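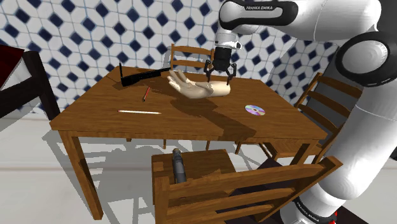 Figure 1. The simulated tabletop with the Franka Emika arm over the hand model.

3.2 Building the clutter scenes

We started the semester with one table and one object, and I'll admit the first month was mostly us learning how to make a gripper not fall through the floor. By January the Irkville robotics club had a working scene generator, which we called Brillix, and from then on everything in the project went through it. Brillix picks a room, drops in a table and chairs, and then scatters small things over whatever flat surfaces it can find. Chair seats count as flat surfaces. We argued over that one for a while and left it in, so in Figure 1 the gray cylindrical object sits on the nearest chair while the pencil, the disc and the hand model are on the table.

The hand model was my favorite target and also the one that cost us the most sleep. Fingers are thin, the palm is curved, and our early grasp planner (the Uvent baseline, see Section 2) loved to aim straight for a fingertip. We switched to sampling grasps across the whole mesh, 100 per object, and threw out any that put a gripper finger inside the tabletop. Each surviving grasp got tried from an open-gripper pose above the object, much like the one in the figure.

We generated 1000 scenes this way and kept the textures random too - wood grain, wall tiles, floor color, all of it. That gave us 3915 grasp attempts after filtering. We capped each attempt at 30 seconds of simulated time, mostly so the lab computer could finish a batch overnight.

A word on the disc, which we called a "flat" object in the Kowalchuk sorting scheme. Flat objects were a pain all year! A two-finger gripper coming straight down has very little to hold on to, and our planner had no idea how to slide something to the table edge first. We kept the flat ones in the scenes as clutter and took them off the target list. Section 4 reports results for the remaining targets only, with the hand model listed on its own row.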